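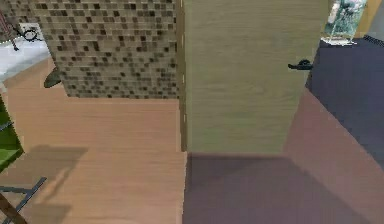 A door with a black lever handle in one of the simulated rooms, tiled wall on one side.

Clavari Practice Rooms: your questions answered

Reading time: 3 minutes

We get a lot of lovely emails about Practice Rooms, and many of them ask the same things, so we've gathered the answers on one page. Grab a cuppa and have a browse.

What do I get for my money?

A library of 200 simulated rooms for teaching and testing home robots before they're let loose in a real house. There are kitchens, hallways, laundries and so on, and 47 of them have at least one door your robot can open. You also get the Cidach loader, which puts the rooms into your simulator, and a year of updates.

Why so much fuss about doors?

Because doors are hard! A lever handle is a small target, it turns one way only, and the robot then has to move its whole body while keeping hold of it. We spent longer on the hinges and latches than on everything else put together, and we're a bit proud of them. You can set the latch stiffness, the swing and the handle height yourself — the sliders are under Fittings in the loader.

Can I change the colours and finishes?

You can, and we'd encourage it. A robot that has only met one sort of floor can get quite muddled by another. Timber, tile and plain painted surfaces can all be swapped from the Finishes menu, or you can tick Shuffle and let the loader choose for you every time a room opens.

My shadows look very dark. Is something broken?

Probably not. The lighting in the standard rooms comes mostly from overhead, so a door or bench can throw a heavy patch onto the floor. If it bothers your vision software, try the Soft setting first, then bring the brightness up a little at a time.

Will it run on my old computer?

If it has a separate graphics card and 40 gigabytes of free space, very likely. The Faulkner pack is our lighter version, with simpler furniture and the same doors, and it's the one we suggest for classrooms and older laptops.

How many machines can I put it on?

A standard licence covers 3. If you need more, write to us and we'll work something out. Schools and TAFEs, please do mention that you're one.

Does it work with the Drultanine arm?

Yes, from the December update onwards. The arm model is a separate download, and it goes in the same folder as the loader.

What if I don't like it?

Send us a note within a month of buying and we'll refund you, though we'd love to hear what went wrong so we can have a go at fixing it.

Page updated 11/7/19

Related
Getting started with the Cidach loader
Faulkner pack: what's in and what's out
Setting latch stiffness
Licences for schools

Contact us | © Clavari | Back to top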